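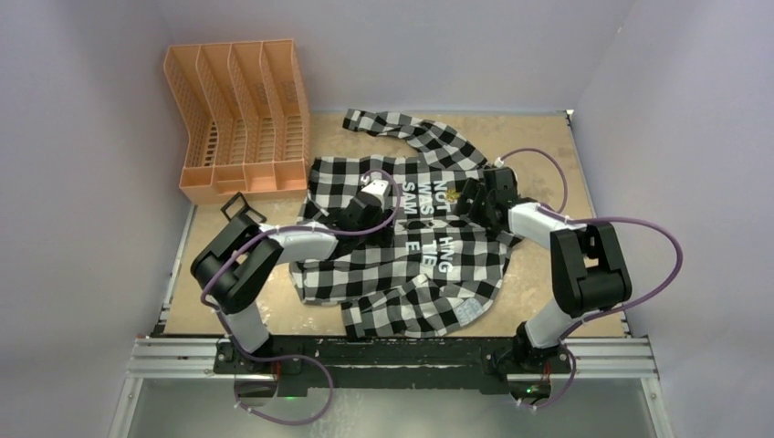 Open day at the highway rescue training yard in Dullura

In June I went to the open day of the road rescue training yard in Dullura. The yard is on the old highway to Gonier, behind the grain depot, and the crews of both towns practise there. I drive this highway for my work, 34 kilometres in each direction, and I wanted to see who comes when something goes wrong.

The gates opened at 9 a.m. and we were divided into 2 groups. My group was led by Maximiliano Montes, a crew leader from Gonier. He speaks quite fast but he repeated everything when people asked, and I was thankful for this.

First we saw the cars. They are donated by a wrecking yard in Mandagi and they are placed on their side, on the roof, or under a trailer. The crew had to take a training dummy out of a small sedan lying on the driver's side. They put blocks and straps first, and only after that one person went near the glass. I had imagined that they start cutting at once. Maximiliano told us that the cutting is the short part of the job, and that much of the time goes to making the vehicle steady and speaking with the person inside.

The exercise took a little longer than planned, as one strap had to be placed again. I liked that they did not hide this from us. The leader stopped the work, showed the new position of the strap and they continued.

After the break we walked to the piece of practice road, which has its own line marking and a guard rail. There the subject was traffic control at a crash. A truck at 90 kilometres per hour needs much more distance to stop than I thought, and the cones must begin far before the damaged vehicles. We were asked to stand at the place where we would put the first cone. I stood much too close, and so did most of my group.

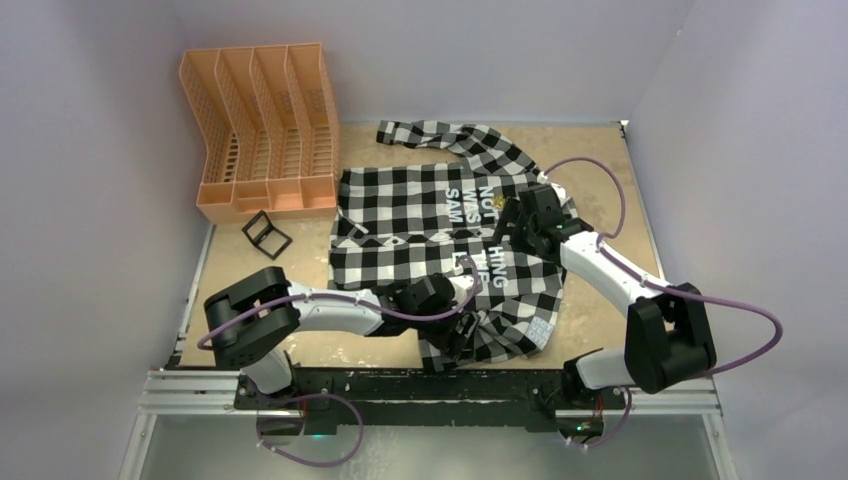

Checked shirt with white lettering, laid out on a tan work surface.

In the classroom we heard about the Stustero, the name the crews use for their heavy rescue truck. It stays in Gonier and comes to Dullura for the larger crashes. The talk was a bit technical for me, with many numbers on hydraulic pressure, but the children could try the helmets and they were happy.

Lunch was sausages and a vegetarian soup, paid by donation. I would suggest more shade near the tables, and a sign at the turn from the highway. I passed it the first time and had to come back from the bridge.

Entry is free and parking is on the grass beside the depot. Closed shoes are required for the yard. The crews plan to hold the next open day in June again, and the Dullura station takes names for the morning group.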